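4. Recording a two-operator sorting session

This section sets out the procedure for recording demonstrations in the Preltero sorting study. It applies to sessions in which two operators work at the same surface, each with a hand-held gripper. Sections 2 and 3 (charging and clock alignment) must be completed first.

4.1 Preparing the surface

1. Spread the plastic sheet over the bed or table. Do not pull it flat. Creases and reflections are part of the test conditions for the Ilska model.
2. Place the dishes at the far end of the sheet and the loose fruit nearer the operators.
3. Group the fruit so that some pieces touch. The method is intended to learn how a hand approaches a crowded object, and widely spaced fruit gives little of use.
4. Open the jaws fully and hold them short of the first piece. Keep still until the start tone sounds. 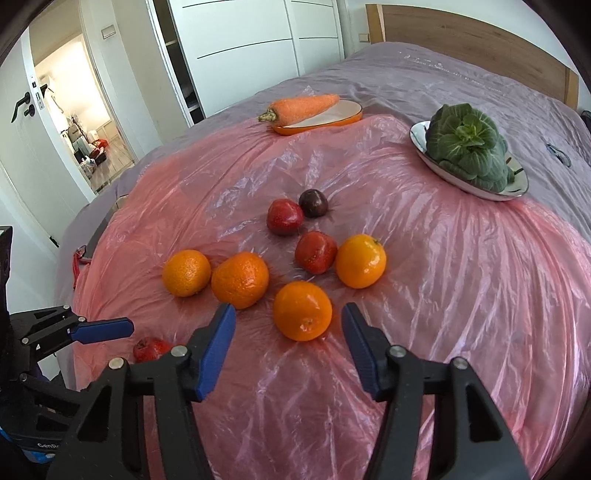 5. Enter the session number and the room in the Kudo log. A session without a room entry cannot be used in the comparison between homes.

Note: A full session consists of 36 episodes. An episode ends when both operators have released their last object and withdrawn.

We use cookies to remember your reading preferences. Accept all | Manage settings

4.2 Picking and placing

6. Close the jaws at an even speed until the pads meet the fruit on both sides. Do not squeeze further.
7. Lift clear of the sheet before moving sideways. Dragged objects must be marked "D" in the log.
8. Carry the object to the tray and lower it. Do not drop it. 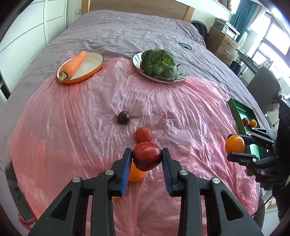 Figure 4-2. Apple held between the finger pads; second gripper with an orange at the green tray.

9. Both operators may hold an object at the same time. Only one may reach over the tray – the other waits over the sheet.

Caution: Keep cables clear of the jaws and away from the operators' feet.

Caution: Stop the recording if the two grippers touch. The episode must be discarded, as contact disturbs the position estimate of both devices.

4.3 Small and dark objects

Small dark fruit accounted for most failed grasps in the February trials, in which the policy was trained on 500 episodes. Adding 12 sessions with slower approaches reduced these failures, though the difference between homes remained. Operators should therefore pause before closing on such objects.
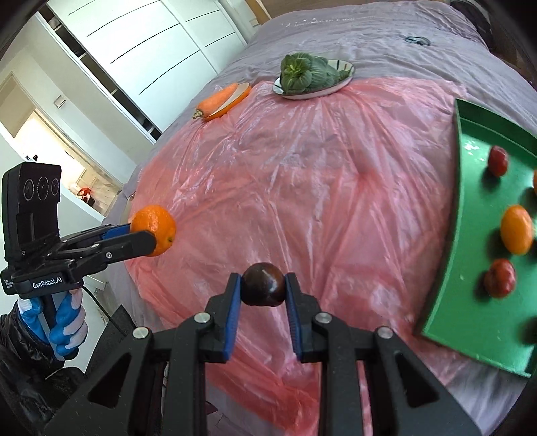 10. If a grasp slips, open the jaws, withdraw and try again within the same episode. Recoveries are kept and labelled separately in Skurance.
11. Upload all episodes by Friday. Questions on labelling should be sent to Noemi Alcantara.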